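Tuesday, evening

I wrote nothing for many days, so today I will write a long one. The rain did not stop since the morning and I did not go out except to carry the garbage down. It was a good day for the linen.

When I moved from Takent I put all the cloth things in three bags and I told myself that I will sort them in the first week. The first week became the whole spring. The bags stood behind the door and every time I opened the door it hit the bags. Yesterday it hit them again and I became angry, so I decided: tomorrow.

I started after breakfast. First the sheets. I have too many sheets for one bed, and half of them are for the wide bed which I do not have anymore. I kept two of the wide ones, because they are good cotton from Herell and my mother chose them with me. The other ones I put aside for the animal shelter. They always ask for old sheets on the paper by the tram stop.

Then the towels. I made a rule for myself — if I can see the light through it, it becomes a rag. Now I am very rich in rags.

The tablecloths were the most slow part. One has a red wine stain from the dinner when we finally signed for the flat, and I washed it at 90 degrees and the stain is still there, only more pink. I could not throw it. I folded it with the stain inside.

I am not a good folder. In my family everybody folds in three, long and then across, and the edges must meet. Mine never meet. I fold, I look, I open again, I fold again. I think I spent 30 minutes with one fitted sheet and at the end I made it into a ball and pressed it flat with my arm. From the front it looks decent.

I also looked at shelves. The Flerell shop has a narrow one that would fit next to the bathroom door, but with the delivery it becomes 1,628 and this is too much for a place to put towels. I will use the basket for now. It is deep, and if I stand the pieces on their side like books I can take one without pulling down the others.

At 4 I stopped for coffee and the last piece of the cake from Ferreira, a bit dry already. After that I finished the small things, napkins and kitchen cloths, and I put the sleeves of my old shirt down again and closed the curtain.

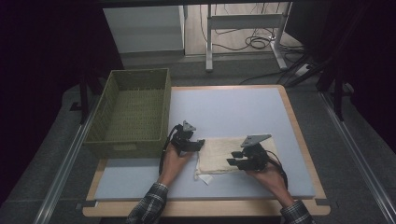 My sister wrote back late in the evening that standing them like books works only until the basket is half empty, then everything falls over, and that I should roll the towels and keep the folding for the sheets.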